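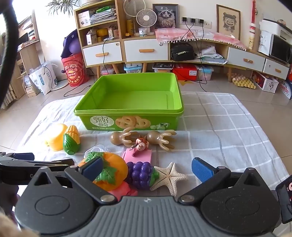

December 4, 2018

Went through the draft handling rules for hand-held gripper work with Karthik before they go to Givstead. Version 2 is shorter than the July one and most of the "should" lines are now "shall" or gone.

Rule on start state. The old wording said "container ready", which Makalholm and Weerakoon each read differently. New wording: the start state is written down before the run and names every item, whether inside the container or on the cloth. Lid position to be noted as well.

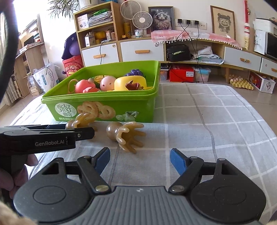

Pad clearance needs its own clause. The draft gives one value for jaw opening and assumes rigid items. Soft toys with splayed limbs, such as the octopus lying just above the open jaws, have no obvious width, so the clause must say where the measurement is taken. Proposal: widest point across the head, limbs ignored. Karthik wants limbs included – left open. The same clause should cover two grippers over one table: the second one comes in from the left here, and the draft says nothing on minimum distance between them.

Log numbering: run 1157 was entered twice in the Zurov sheet. Numbers are not to be reused, even for an aborted run. Next block starts at 1300.
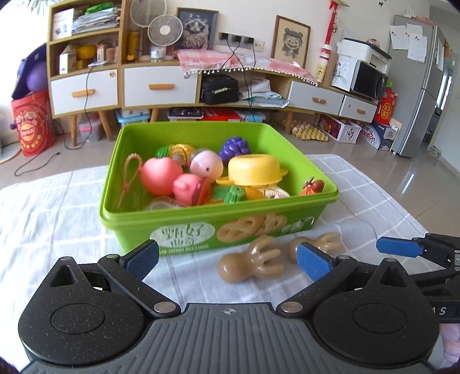
Toy food in the green box, both octopus pieces on the cloth. Blue pads either side.

Fill level is still undefined. "Full" in clause 33 could mean level with the rim or heaped. I would accept either if it is stated. Ritu Srivastava to check how the Weerakoon text handles it.

To do: redraft clause 33, add the two-gripper distance, correct the Zurov sheet. Cable routing clause not looked at yet.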